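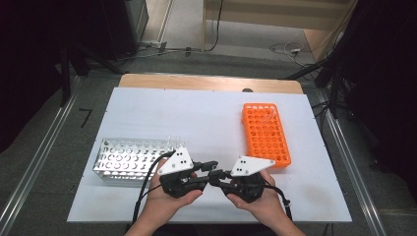 Members' List: Fisheries and Access

From: Rin Iwasaki
To: Members' list
Subject: Re: Night fishing on the Roston beat

Dear members,

Thank you to all who wrote in response to the notice on night fishing. One message raised points that apply to most permit holders, and I reply to it on the list with the sender's agreement.

> The notice says that night fishing on the Roston beat ends at 10 pm from March.
> Does this include the stretch below Hadgu weir, where I have always fished
> until midnight? And must a guest now hold a separate permit, or may he
> share my rods as before?

The stretch below Hadgu weir is part of the Roston beat and the same closing time applies. Anglers should have left the bank by 10 pm, with the lower gate locked behind them. The Zodari pools are let under a different lease – their hours remain as printed on the back of the permit.

A guest must hold a day permit in his or her own name. Rods may not be shared between a member and a guest, and the limit of 4 rods to a party stands. Day permits can be bought from the Savenska office until noon on the day of fishing.

Members are also reminded that pike are to be returned to the water on all beats. Catch returns should be sent in whether or not any fish were taken. We received 97 returns for last season and 29 of them gave no peg number, so they could not be entered against a beat. Please write the peg number in the first column.

Further questions may be sent to me directly or to this list.

Yours faithfully,

Rin Iwasaki
Fisheries Secretary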